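# pranum-handheld-bins

Hand-held gripper demos, bin and box tasks, second batch. Work in progress, expect folders to move. 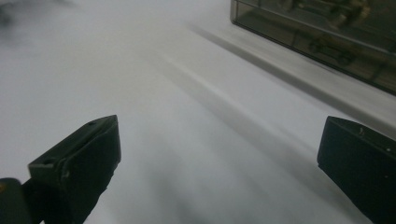
Recorded at the Altton bench in November. Operator holds the gripper, does the task by hand, sets it down. No robot arm in this batch. Teleop runs are in `wevance-teleop`, diffrent format, don't mix them without converting first.

## Layout

- `raw/` video as it came off the camera, untouched
- `episodes/` trimmed, one folder per demo
- `meta.csv` task, operator code, keep/drop
- `calib/` finger width calibration. Use the newest one

## Tasks

1. `reach_box` start away from the box, come in, stop short
2. `push_box` fingers closed, slide it over the table
3. `pick_from_box` take one item out, put it on the table

## Known problems

- 17 episodes marked `drop`. Still in the folder, filter on the csv
- first 2 seconds of most clips is just the operator settling their grip, trim if you care
- tinted plastic is bad for depth. RGB only for now
- pale table = few features, so tracking drifts. Nearly 5 mm on the worst run. Check `track_ok` before training
- gripper width is noisy when fully open, we smooth it in the loader

## Loading

```
python load.py --root episodes --skip-dropped
```

Needs the Zieliński pose scripts on your path. Version pinned in `requirements.txt`, newer ones flip the z axis.

## TODO

- redo `push_box` with a texured mat
- per-episode light notes
- merge the two calib formats

License: internal for now, ask before sharing.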